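Chapter 2
Sorting What We Have

If you have ever emptied a kitchen drawer onto the table on a rainy afternoon in June, meaning only to find one spare key, you already know something about the subject of this chapter. Things gather. A piece of a toy ends up beside a ring from some long-gone gadget, and before you know it an hour has passed and you are still holding both of them, wondering where they belong!

In Chapter 1 we looked at how goods arrive at a storeroom. Now we turn to what happens next, when a mixed lot has to be divided into groups that other people can understand and use. We will spend a good deal of time at the Lesasham parts exchange, where Sándor Kocsis and his coworkers handle as many as 3000 loose items in a busy month, and we will come back to their labeling habits in Section 2.3. 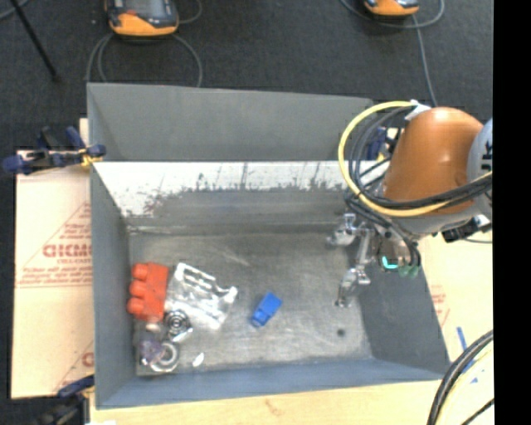 Figure 2.1 Small mixed parts in a gray metal bin. The red-orange block and the blue block both have rounded studs.

Take a moment with Figure 2.1 before reading on. Most students put the two bright blocks together right away, and that is a perfectly good start. But what would you do with the clear and silvery pieces? You might group them by material, by shape, or by what you guess they once belonged to (guessing is allowed at this stage, as long as you write it down).

Keep your notes handy, please. You will need them for the Prirkora method, which sorts a lot by one property at a time and allows no more than 12 groups at the first pass. We begin with the simplest property of all, color.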